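August 2, 2020

OK, I promised a money thread about the robot and I've been putting it off for weeks, so here goes. Long one. Get a coffee.

Some background for the new folks: we're a small repair and rebuild shop. Lots of little electrical parts come in mixed together and have to be sorted before anyone can test them. Sorting eats my mornings. In May I finally sat down and asked what it would cost to have an arm do it.

First mistake: I budgeted for the arm. Just the arm! Like buying a truck and forgetting that trucks need gas, tires and somewhere to park.

I got quotes from two places, Grundier and Karabulut. Grundier came in lower on the sticker and then charged separately for the controller stand, the cables and a day of setup. Karabulut put it all on one line. Once I lined them up side by side they were close enough that I picked on who answered the phone.

(Karabulut answered the phone.)

Next thing I got wrong was the gripper. I figured whatever came with the arm would be fine. Maybe it is if you're moving boxes. Small parts with wires hanging off them are a whole different job, and I ended up setting aside $3,873 just for the business end — gripper, wrist camera, mounting bits, spare fingers.

That number made me go lie down for a while.

A friend, Sepehr Babaei, has done this twice at bigger shops, and he told me to write down every single thing the arm would touch in one shift before I spent another dollar. Best free advice I got. My list had 151 lines on it. A lot of them were trays.

So let's talk about trays! I had zero dollars down for trays. But the arm needs parts to be in a place it can find them, on a color that shows them up, with a floor that doesn't bounce the window light straight back into the camera. I did not think about window light once while I was planning. Please think about window light.

I now have a line that just says "blinds and lamps" and it's bigger than I'd like.

If you're shopping for trays, buy one of each kind and try them for a week before you order a stack. I ordered 14 of one kind because there was a price break. Most of them are holding coffee supplies and mail now.

Then there's wires. Anything with a lead on it flops wherever it wants, and the part you want is fine but its wire is lying over near its neighbor. When you ask a vendor for a demo, send them YOUR ugliest parts. Don't let them show you a nice clean block of aluminum. Everybody can pick up a block of aluminum.
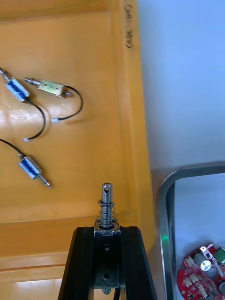

Solenoids in the orange tray, a circuit board over in the gray one. This is the kind of stuff I mean when I say wires.

Software: I went with Samby, paid by the month. Womum wanted a full year up front, and I didn't want to tie up the cash before I knew how much we'd use it. Monthly costs more if you stick with it. I'm OK with that for now and I'll look again once the first year is up.

Stuff I'd put on the first page of the budget if I did it over: the gripper, the lighting, the trays, and my own time. I put my time down as free and then spent most of June's weekends on it. My family would like that noted.

Also ask what a replacement finger costs and how long it takes to show up. I asked about the price and forgot the second part.

A couple of you asked if I'd lease. I looked! The payments were nice and low but the gripper wasn't covered, so I'd have been leasing the easy half and buying the hard half anyway.

Still haven't decided on a second camera for over the bench. It's on the list with a question mark next to it. If you run one, tell me what you paid and whether you'd buy it again — replies are open.

Next thread is electrical work and what the shop wiring cost, once I've got the last invoice in hand.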